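Second arm or better gripper first? Budget help please

Posted in Equipment and Buying

Valentina Mansilla
Asked in March, 3 replies

Hi all. Need to get a spending plan in by the end of the month and going round in circles a bit.

Background. Small teaching workshop, part of Waweru, adults retraining mostly. We have one arm and groups of 15, going up to 20 after the summer if the new intake happens. One arm between 15 people is a lot of standing about. So the obvious thing is buy a second. But the money would cover EITHER a second arm (refurbished, Flivbridge have one, comes with controller and pendant but no gripper) OR a proper adaptive gripper from Zundard plus a wrist camera with a real housing, plus a service plan on the arm we've got. Not both. I've asked.

The work itself is simple stuff. Pick up block, put it somewhere else, put it in the basket, sort by colour, later on stacking. Cloth on the table, coloured wooden cubes, wicker basket at the back.

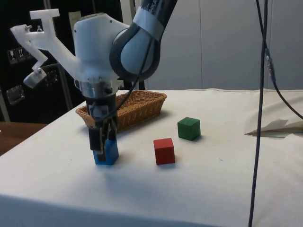
Konden replied that the gripper is the wrong place to put the money if cubes are all anyone is picking up, and asked what exactly the fancy one would do that the two fingers can't. Fair question and I didn't have a great answer. We'd like to move on to softer and odder shaped things next year, fruit, packets, that kind of thing. But "would like to" isn't a line in a budget.

Other things I don't know how to cost:

Service plan. Flivbridge quote it per year and it's not small. Does anyone really pay for it on a teaching arm? Ours runs gentle moves all day, never anything heavy.

Camera mounts. Printed ones are cheap, obviously, but I've no idea how long to plan on them lasting. Do I put in a line for spares or just lose it in consumables?

Cables. Bought the wrong lengths last time and it ate a silly amount of what was left.

Software seats. Is it per arm or per person? The quote says "per station" which could mean anything.

Any real experience welcome, esp from people who went from one arm to two. Thanks in advance, sorry for the long post

Konden

Second arm. Not even close for me.

We went from one to two and the time people spend waiting dropped straight away. A gripper doesn't fix waiting. Blocks are easy, parallel fingers are fine for blocks, and they're fine for a fair few packets as well if you stick some rubber on the fingertips. Try that first. Costs next to nothing.

But the refurbished price isn't the price. Things we missed:

- gripper for it, obviously. Get the same model as the one you have, even if it's boring. Shared spares, same fingers, people can swap stations and nothing changes
- second camera and mount
- a table that doesn't wobble. We tried a folding one. No
- power. Ask your building people what's on that circuit BEFORE you order, not after
- delivery and install, Flivbridge charge these seperately or did when we bought
- a spare pendant cable

Put the lot in and add 15 per cent on top for stuff you forgot. You will forget stuff.

Service plan, we paid it year one then dropped it. Nothing had gone wrong. I'd keep it for the refurbished one only, and only the first year, and get them to write down how many running hours it's had. If they won't say, walk away.

Mounts: print 5, put them in a drawer, done. Own line in the budget or not, depends how fussy your finance people are. Ours are fussy.

oldbench_tom

depends on your budget. robots are expensive. have you looked at leasing

R. in the back office

Do the purchasing for a place a bit like yours so I'll come at it from the paper side.

First, "per station" on a software quote. Get it in writing. With ours it meant per controller, so a second arm doubled it, and that was a yearly cost and not a one-off. Your capital money might cover the arm but who is paying the licence the year after, and the year after that? Check whose pot that comes from. This is the thing that sank our first plan.

Second, don't send it up as either/or. Send it as two stages. Stage one second arm, same basic gripper. Stage two, better gripper, with a list of actual objects you can't pick up with the old one. Spend an afternoon trying fruit and packets with what you've got, write down what drops. Then you have evidence and nobody upstairs can say it's a toy. Much easier to get signed off.

Third, do the sum for hours. If your room is open 52 weeks (ours isn't) it looks very different to term time only. Arm hours divided by people. Put that number at the top, with one arm and with two, for 15 and for 20. They read the top line and the total, that's all.

Leasing, since Tom mentioned it. Looked at it, came out dearer over 5 years in our case, and the lease firm wanted a service plan on top. Might suit if your intake isn't certain though. Ask what happens if you hand it back early.

Oh and lead times. Zundard kept us waiting well past the date they gave. If you have to spend by year end, order date and delivery date and invoice date can all be differnt things and your finance people will care which one counts. Ask them which.

Valentina Mansilla

Brilliant, thank you both (and Tom). Going with the two stages. Hadn't thought about the licence running on at all, have emailed Flivbridge to ask what they mean by station. Also asking about running hours.

Konden, which rubber did you use on the fingertips? Sheet or the dip stuff?

Konden

Sheet. Thin, cut with scissors, double sided tape. Dip stuff went on lumpy and peeled.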